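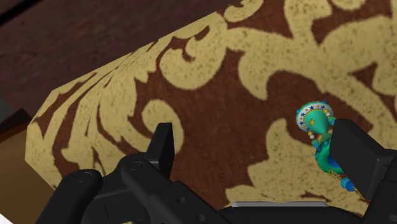
Wrist view in the simulator, gripper open beside the ornament on the patterned cover.

Notes from the Grokia examples meeting, December, Skarmont office, small room upstairs

Thank you to everyone who came, and to those who joined by phone and put up with the echo. We began at 2 and ran over, as we usually do.

1. Notes from last time. Agreed, with one correction: the cloth texture came from the Tomić set and was wrongly put down to Brovora. Sorry to both.

2. Where we are with the examples. The target for this batch is 70 accepted runs of the simulated bedroom task, and we have 59. A further 12 were recorded and turned down at checking, mostly for long pauses at the start while the person driving made up their mind. It was felt, kindly but firmly, that a slow run is perfectly welcome so long as the arm is doing something, and the guidance sheet will be reworded to say so.

3. The patterned cover. There was a good long talk about this. Some of us find the gold and brown pattern very tiring to look at through the wrist view, and asked for a plain one. Others would like the learner to meet busy backgrounds early on – better now than in the spring. We settled on keeping it for this batch and adding a plain cover for the next.
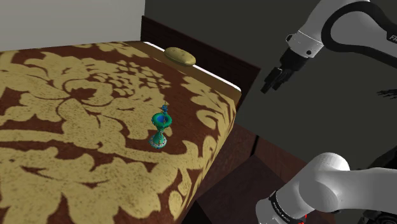
Side view, same set-up: goblet upright, potato-like object near the far edge, arm at the right.

4. Placing of objects. It was asked whether things ought to be allowed so close to the border strip. Agreed that they may, provided nothing hangs over. Brovora will check the starting positions and send round a list.

5. Naming. The ornament has gone into the labels as "goblet", "figurine" and, in one run, "lamp". We shall use "goblet" throughout, and the older labels will be put right before anything is passed on for training.

6. Any other business. The shared drive is nearly full, so please clear out your test recordings. Warm thanks to the Tomić people for the biscuits.

Next meeting in the new year, same room, time to be sent round.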